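**Price per square foot is a poor way to compare small apartments**

9/29/20

Listing reports for the Kallton district lead with one number, the average asking price per square foot. Agents quote it, buyers repeat it, and sellers use it to argue for another few percent. For apartments under 800 square feet it should be dropped from the headline.

The arithmetic is simple. Every apartment carries a fixed set of expensive parts: a kitchen, a bathroom, a water heater, an entry door, a share of the elevator. These cost nearly the same in a small unit as in a large one. Divide them over fewer square feet and the ratio climbs, even when the two units are equally good value. A reader who sees a high ratio on a small unit learns mostly that the unit is small.

The second problem is the floor area itself. Two units on the same landing of the Gimholm building were listed in March, one at 814 square feet and the other at 1,149. The smaller figure was measured to the inside face of the walls. The larger one was taken from the original sales plan, which ran to the center of the party walls and included the balcony. Both methods are in common use. Neither listing said which had been applied, and the district average took in both.

Bart Van Hecke, who appraises for Verbruggen, has argued that the ratio is still useful inside a single building. I agree, with limits. If the same person measured every unit by the same rule, and the units are close in size, the ratio will pick out an outlier. Those conditions hold in the Karard block, where one firm drew all the plans. They seldom hold across a district.

A better report would give the total price, the measured area, the method of measurement and the monthly building charge – four columns in place of one. It would group units by number of bedrooms before averaging anything, and it would leave out any group with fewer than 9 sales. Buyers can read a table of that size.

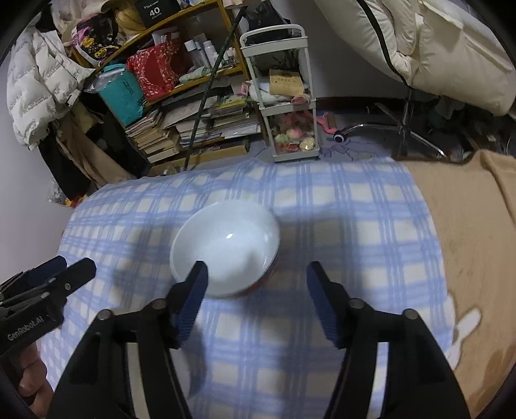 *A white-lined bowl on a blue and white plaid cloth.*

Sellers of small units may object that they lose a flattering number. Some will. The same number also scares off buyers who filter by it, and those buyers never see the total price, where small units compare well. Until the listing services require a stated method, I would ask the agent for the floor plan and measure the longest wall myself.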